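Changes to Shared Workspace Bookings at the Udport Building

Members' Newsletter, September

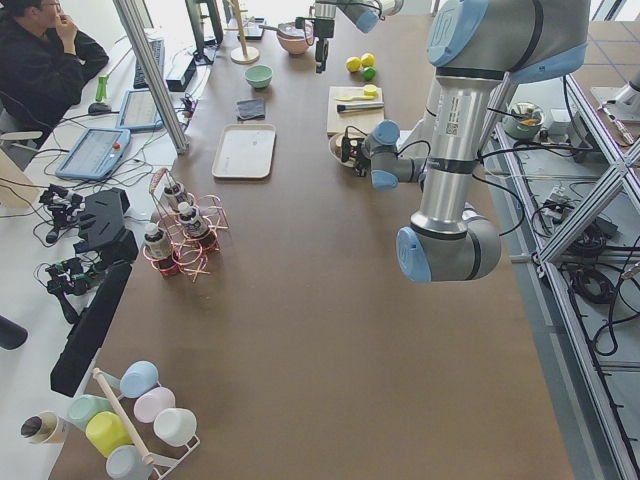

Several members wrote over the summer that the present booking arrangement favors those who can plan a month ahead, and one asked whether short sessions could be held back for release on the morning itself. The Grudville office has reviewed these requests and will introduce a revised system in October.

Under the new rules, desks and worktables at Udport may be reserved up to 20 days in advance. Two places in each room will be kept out of the advance calendar and released at 7 a.m. for use the same day. A reservation not taken up within 17 minutes of its start time will lapse, and the place will be offered to the next member on the waiting list.

The office received 237 responses to the June survey. Most concerned evening access and noise in the corridor beside the Kjærgaard Room. Evening hours will remain unchanged until the new door locks have been fitted. Members are asked to take telephone calls in the lobby or on the second-floor landing.

Standing reservations made before the end of September will be honored through December. Members who hold one need take no action. Those wishing to cancel should write to the bookings desk, quoting their membership number.

The Pirkedeo annex is not affected and will continue to use the paper sign-up sheet.

2 comments | 17 shares

Recent items
Renewal of Membership Cards
Bicycle Parking at Pirkedeo
Lobby Heating: Schedule of Works

Contact the Grudville office | Copyright Udport Members' Newsletter | Back to top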